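Yellowed page edges on a run of Husia back issues: store upright or flat?

Posted by Edin Krasniqi in Comics Care and Collecting

I have the first 40 issues of Husia, bought second-hand as one lot. The paper is ordinary newsprint and the page edges have gone tan, darker towards the top. They came in thin plastic sleeves with no boards, stacked flat in a single pile. Issues 1 to 5 have a slight roll at the spine.

I intend to rebag everything in March. Should the set stand upright in a short box or stay flat? Do the boards need replacing on a schedule? I don't plan to sell, but I'd like to read them now and then. The room stays dry but gets afternoon sun.

Vesna Milošević

Upright, provided the box is full enough that nothing leans. A leaning comic takes a curve along the bottom third within a year or so, and that is harder to press out than a spine roll. If the box is part empty, fill the gap with a block of acid-free card.

Use polypropylene or polyester sleeves. Polypropylene goes cloudy and wavy with age and should be changed every five years or so. Polyester can be left alone. Most boards sold as acid-free are buffered on one side only, so the coated side goes against the comic or the other way round depending on the maker. Check the packet.

I sort and rebag on an old cotton sheet, washed without softener.

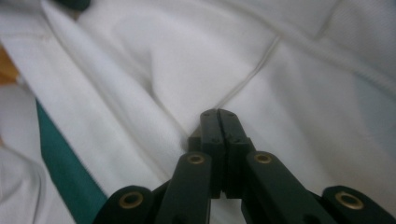
Seam in the white cloth, close up.

Tanning cannot be reversed at home. Keeping the box shut and out of the sun will slow it. For the rolled issues, put each one between two clean boards under 5 kg of flat weight and leave it for 15 days before looking.

Krum Vukadinović

Agree on upright. I would skip the weight on issue 3 if yours is the Findinberg printing, as the staples on those rust and mark the centre pages. Check them first.

Heather Forsyth

mine have been flat in a drawer for years and they're fine. 80 of them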